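# Milk Cartons: Storage, Opening and Recycling FAQ

Last revised in December. Applies to the paperboard cartons sold under the Ketora and Vadberg labels and packed by Skallorus. Glass and plastic bottles are covered on a separate page.

## Carton construction

**What is the carton made of?**

Paperboard with a thin layer of polyethylene on both faces. The inner layer holds the liquid. The outer layer protects the board and the printing from condensation. Shelf-stable cartons have an additional aluminum foil layer between the board and the inner plastic. Refrigerated cartons do not.

**Is there wax in it?**

No. Wax coatings were used on older cartons and have been replaced by polyethylene. The smooth feel of the outer face is the plastic film.

**Why do the sides bulge?**

Milk is heavy and paperboard flexes. A full carton bows outward slightly on its flat panels, and the bow increases as the board takes up moisture from a humid refrigerator. Slight bowing on all four sides is normal. A carton that is tight and domed at the top, or that hisses when opened, has gas inside and should be discarded unopened or returned.

**The bottom edge is soft. Is the milk still good?**

A soft bottom edge usually means the carton has been standing in water on the shelf. The cut edge of the board is exposed at the base fold and wicks moisture. Dry the shelf and check for a leak by standing the carton on a folded paper towel for 7 minutes. If the towel is dry, the seal is sound. If the towel is wet, pour the milk into a clean closed container and use it first.

**Do the cartons come in more than one closure?**

Two: the plain gable top, which is opened by hand, and the gable top with a screw cap on the sloping panel. The contents are the same. The plain version uses less plastic and is slightly harder to reseal.

## Opening and pouring

**How is a plain gable top opened?**

1. Find the side marked for opening. The glue line on the other side is stronger and will tear.
2. Push both wings of the gable back as far as they go, flat against the slope.
3. Squeeze the wings forward again until the spout pops out.

If the spout does not release, work the seam with a thumb. Avoid using a knife. A cut spout does not fold closed and leaves loose fibers at the pouring edge.

**Why does the milk glug and splash?**

Air has to enter as milk leaves. When the spout is completely covered by liquid, air comes in as bubbles and the flow pulses. Hold a screw-cap carton so that the cap is at the top of the sloping panel, farther from the glass. The neck then stays partly open to air for the first pour. For a plain gable top, tilt slowly and open the spout fully.

**The pull ring under the cap came off without the seal. What now?**

Dry the ring area and pierce the membrane with the tip of a clean spoon handle, then push the membrane to one side. Do not push it through. Cartons with a broken ring can be reported to the retailer with the lot code.

**Should the carton be shaken first?**

Not for homogenized milk. Cream-top milk separates in storage and should be turned over gently 2 or 3 times with the cap on. Chocolate milk and plant-based drinks settle and need shaking.

## Reading the printing

**Which printing matters for safety?**

The date and lot code on the gable, the storage line on the side panel, and the word "Pasteurized" or "Ultra-pasteurized" near the product name. The remaining artwork has no bearing on storage.

**What do the background colors mean?**

Less than most people expect. There is no national color code for milk fat in the United States. One dairy may use light blue for reduced fat and another may use the same blue for whole. When changing brands, read the fat content in words.
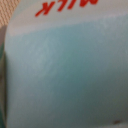

Color also shifts between print runs. The same ink can look different on two batches of board, and a carton seen under a cool refrigerator bulb will not match one under kitchen lighting. A small difference in shade between two cartons of the same product is not a sign of age or tampering. Faded printing near a seam comes from handling in the crate.

**What does the date refer to?**

For refrigerated milk it is normally a "sell by" or "best by" date and assumes an unopened carton held at 40°F or below. It is an estimate of quality. It stops being useful once the carton has been opened or has been left warm.

**The date is smeared and cannot be read.**

Look for a second print on the opposite slope of the gable. If neither is legible, the carton should be returned. Ink that comes off on a wet finger was applied to a damp surface and is a packing fault.

**What are the other numbers on the gable?**

The lot code identifies the packing line and shift. On Skallorus cartons it follows the date after a space. A code ending in 117, for example, is a line number and not a price or a volume. Quote the full code in any complaint.

## Refrigerator storage

**Where in the refrigerator should the carton stand?**

On a shelf, toward the back, away from the cooling vent. The door is the warmest part of most refrigerators and changes temperature each time it is opened. A door rack is acceptable for a small carton that will be finished quickly.

**Can it lie on its side?**

An unopened screw-cap carton can. An opened carton should stand upright. The plain gable top should always stand upright, opened or not, as the top seam is designed to resist splashing and not continuous pressure.

**How long does opened milk keep?**

Plan on 7 days for refrigerated milk kept at 40°F or below with the closure shut between uses. Smell and texture override the calendar. Discard milk that is sour, lumpy or stringy.

**How long may it stay on the counter?**

No longer than 2 hours in total, and 1 hour if the room is above 90°F. Returning a warm carton to the refrigerator does not reset the time.

**Does milk pick up smells through the carton?**

Through the spout, yes. Through intact board, very little. Fold a plain gable top closed and hold it with a clip. Keep cut onion, melon and fish in covered containers.

**Can a carton be frozen?**

Milk expands when it freezes and may split a full carton. Pour off enough to leave an inch and a half of headspace, close the top, and freeze upright. Thaw in the refrigerator, then shake. The texture may be grainy and is better suited to cooking. The Swai carton clip is not freezer-rated and turns brittle. Use a binder clip or freezer tape.

## Empty cartons

**Are they recyclable?**

In many areas, yes. The board is separated from the plastic in a pulper. Acceptance depends on the local program, so check its list for "cartons" and not for "paper." Placing cartons in a paper-only bin contaminates the load.

**How should a carton be prepared?**

- Empty it and rinse once with cold water.
- Drain it upside down.
- Replace the cap if the local program accepts caps.
- Leave it unflattened if recycling is collected mixed. Sorting equipment may read a flat carton as paper.

**Can they go in home compost?**

No. The board breaks down and the film does not. Fragments of plastic remain in the finished compost.

**What can they be reused for?**

Seed starting is the most common use. Cut the carton lengthwise, punch drainage holes in the lower face, and fill with potting mix. A rinsed carton with the top cut off also works as a mold for block ice or frozen stock. Do not use cartons in an oven or a microwave, and do not refill them with milk. The folds at the base cannot be cleaned reliably.

**Does a rinsed carton still smell after a few days?**

It will if milk was left in the gable folds. Open the top completely before rinsing. For cartons kept for reuse, wash with dish soap and a bottle brush, then air-dry with the top open for a full day.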